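Ticket 837: Stitch count drifts after chart import
Product: Tasier pattern editor, Flostard chart format
Opened by: Ita Heffernan
Assigned to: Donal Cronin
Status: Resolved

Reported problem
A cross-stitch chart exported from Madigan opens in Tasier with the right half shifted down one row. The shift starts at the center line. Color keys are correct. Backstitch lines stay where they should be, so they no longer match the crosses underneath. Same result with a new project file.

10:40, Donal Cronin
Asked for the original chart and the export settings. Chart is 500 stitches wide. Export was set to split pages, with an overlap of 2 rows.

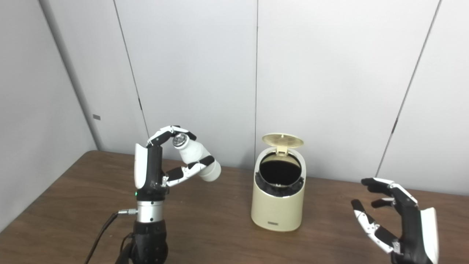

Small white bottle with a silver-and-black cap.

11:15, Donal Cronin
Reproduced with the supplied chart. Does not occur when the same chart is exported as a single page. The importer reads the overlap rows on page 1 and skips them on page 2, but the row offset is only updated by one. Backstitch uses its own coordinates and is not affected.

13:05, Ita Heffernan
Single-page export opens correctly. Printing from it is a problem, as the symbols come out too small to read on letter paper.

13:30, Donal Cronin
Workaround: export as a single page, import, then set page splitting in Tasier under Print Layout. Symbol size can be set there separately. Charts already saved with the shift need to be imported again. Moving the right half up by hand leaves a blank row at the bottom edge.

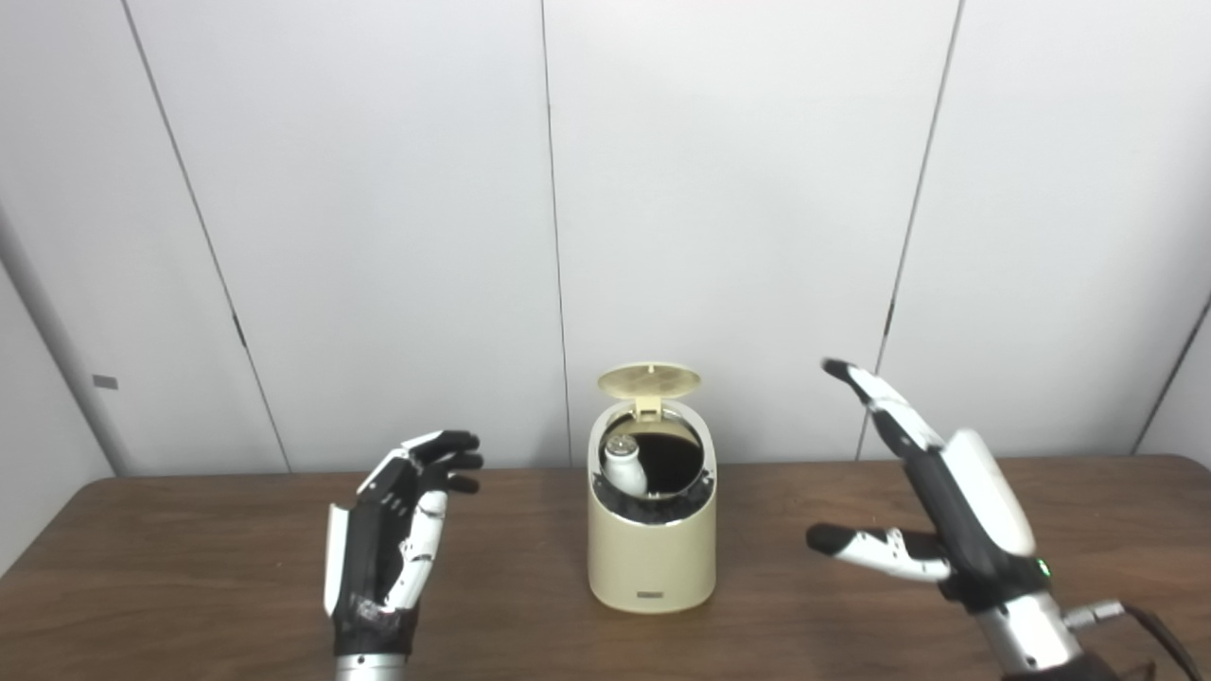

Does the shift also affect the floss estimate?
The estimate is taken from the color key totals, so skein amounts stay the same.

14:20, Ita Heffernan
Workaround applied to the Trevier sampler. Halves line up and the printout is readable.

14:25, Donal Cronin
Importer offset logged as a defect. Ticket closed.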